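Comparing two grippers on a marker and whiteboard task
Speaker notes, Prenside workshop session, 10/01/2020

Opening

Thank the organisers. Say at the start that questions are fine during the talk, as the slides are short.

The work was done for Prenside over the winter. We wanted to know which of two grippers to put on the arm for light table work: the Pikex, with curved fingers, or the Skilari, with flat parallel pads. Same arm and same controller for both. I will also say a bit about cameras, as that took more of our time than planned.

Slide 2: the table

Felt top, dark curtains behind. The felt stops things sliding, and it sheds lint. Mention the lint now because it comes back under cleaning.

The objects stay out during every run, even the ones the arm is not asked to touch. An orange foam cube, a cookie box, a couple of soft packets, something knitted. The whiteboard goes on the right, with the marker at that side too. On the slide there is a short black mark on the board, a bit like a tilted T.

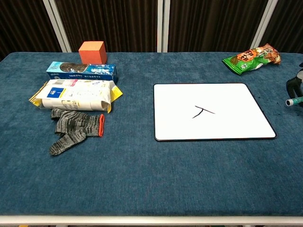 Slide 3: what we asked the arm to do

Pick up the marker, bring it over the board, draw one stroke, lift off. We did 123 runs with each gripper. A run counted as good if the stroke was unbroken and the marker was still held at the end. Pressure was not scored. Somebody will ask about this, so say it before they do: we had no force sensor we trusted at that point.

Controller settings were left alone between grippers apart from the tool offset. Closing speed was set once and kept.

Slide 4: results for the marker

The Pikex was better at holding on. A round barrel settles into the curve of the fingers and stays put when the tip meets the board. The Skilari pads let the marker roll, mostly on the downward part of the stroke.

The Skilari was quicker to pick up. It needs less room on either side of the marker, so the approach can be steeper. Give the audience a moment with the table of numbers here — the print is small.

Slide 5: where the camera goes

We began with a single camera low down, facing the table. From there the fingers hid the marker tip for much of the stroke. A view from above is far more useful. You get the white arm with its black bands, the marker in the gripper, the board under it, and most of the other objects over on the left.
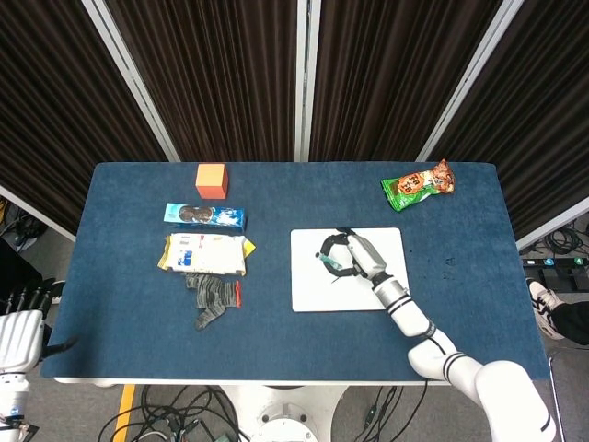

We settled on 2 cameras in the end and saved both streams for each run. The exposure was fixed by hand. On automatic, the white board pulled everything else down and the dark felt lost all its detail.

Slide 6: upkeep

Wipe the board every 16 runs. Old marks confuse the stroke check. Brush the lint off the finger pads at the same time. The Todorova mounting plate needs its screws checked at each gripper change, and we learned that one the slow way in August.

Close

We kept the Pikex on for drawing. For boxes and the foam cube I would still pick the Skilari, but that is opinion and those runs are not finished. Slides and run logs go out by email after the session. Leave the contact slide up for questions.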